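Zallska open day — can the machines do the chores yet?

Went over to the Zallska open day in March 2021, notes typed up on the train so excuse the state of them. Short version: no, not yet. Longer version below. 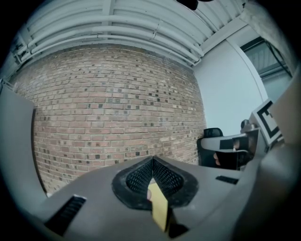 Got there late, parking was a mess, missed the welcome talk. Annick MacPherson was doing the rounds with the second group so I tagged on to hers. Brick building, old, lots of pipework overhead. Coffee by the door, decent. Badge with my name spelled wrong.

The question I came with was a plain one. I run the back room of a small housewares shop and my sister cleans vacation rentals. Between us we do a lot of wiping, folding, stacking and putting things back where they came from. Would any of this take a job off our hands in the next couple years?

Annick's answer was careful. Picking a thing up is mostly OK now, she said, if it's a thing the machine has seen plenty of. Doing something useful with it after that is where it gets slow. They teach by hand — a person holds the gripper and does the chore, over and over, and the recordings go into the training. For wiping a counter they had 1,448 recordings so far. For folding dish towels, 2,842, and folding is still the worse of the two! Cloth is hard. I could have told them that.

Then the demos. Three stations.

Wiping station first. An arm, a counter, some spilled lentils. It got most of them in the end. A few went on the floor and stayed there. Took long enough that the man next to me checked his phone twice. Pressure was good though, I'll give it that, no skidding. It didn't do the corner by the tap, and when I asked about the corner Manon Perron, who was running the laptop, laughed and said everybody asks about the corner.

Shelf stocking next. This is the one I cared about. Boxes out of a tote, onto a shelf, labels facing front. Boxes fine. Labels facing front about half the time as far as I could tell. Soft bags of rice, not fine, it squashed one and put the next in sideways. Manon said they're getting 80 percent on boxes over a full day and she wouldn't quote me a number for bags. Fair enough. In my shop one in five wrong means somebody walks the aisle after it, and that somebody is me.

Dishes last. They only load the bottom rack. Plates, slowly, no glasses. No comment on the glasses.

Good talk over lunch with Solange Carrier from Dufour, they do commercial laundry. She has been to this thing before, in January the year before last, and says the change is real. Back then it couldn't find the towel. Now it finds the towel every time and makes a poor job of it. She's not buying either but she'll be back. Her point was that her folding line doesn't need a robot that does everything, it needs one that can pull a single pillowcase out of a heap, all day, without stopping. Nobody there could show her that.

Afternoon session was on cost and I only stayed for half. Somebody asked what it takes to rent one arm with support for a month and the figure was $3,311, not counting the install. I wrote it down and underlined it. For a hotel laundry, perhaps. For a shop with two and a half staff, no.

Things I liked:
They let it fail in front of us and didn't rush in to fix it.
Staff answered what was asked.
The teaching by hand business makes sense to me, its how I trained every Saturday kid I ever had.

Things I didn't:
Sound in the main room, couldn't hear a word at the back.
No price sheet to take home.
Lunch ran out before the third group got any. Sandwiches were good if you got one.

For my sister — she wanted to know about bathrooms. I asked. They haven't started on bathrooms. Wet floors, tight spaces, mirrors that confuse the cameras. Annick thought kitchens would come a good while before and I beleive her.

Next open day is supposed to be in the fall, sign up through the front desk. If you're going, get there early, park behind the building and not on the street, and ask to see the rice bags.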